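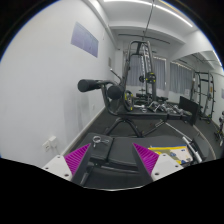 Pádraig Moynihan wrote to ask whether the ribbed inserts on the Clalico hand-held gripper can be changed without sending the whole tool back to us, and we were so glad to be able to say yes, they can, and you can do it at a kitchen table if you like!

Clalico Finger Set, magenta
Part no. 139

The set comes as a matched pair, left and right, with the white mounting plates and the dark gray gripping surfaces already in place. Each plate has three screw holes. Start all the screws by hand, bring the tips level with each other, and only then tighten - a little on each screw, then around again. Please go gently, as the plates are softer than they look and we do see the odd stripped hole.

Close the fingers slowly a few times before you go back to work. The ribs should bend evenly on both sides. If one tip arrives ahead of the other, loosen that plate and try again (it took us a few goes the first time, too). 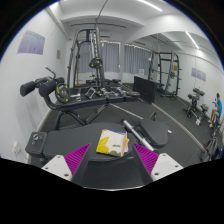

Books are what wear the gripping surfaces down fastest, according to Þórey Juhl, and small metal parts with loops or sharp ends come a close second. She wipes hers with a damp cloth every evening and looks between the ribs for grit.

We suggest fresh inserts after 3,000 grasps, or sooner if the gray edge starts to lift. Wipe the lens while you're at it, with a dry cloth and no spray.

Spare screws are sold in bags of 60. The older Trista plates do not fit this model.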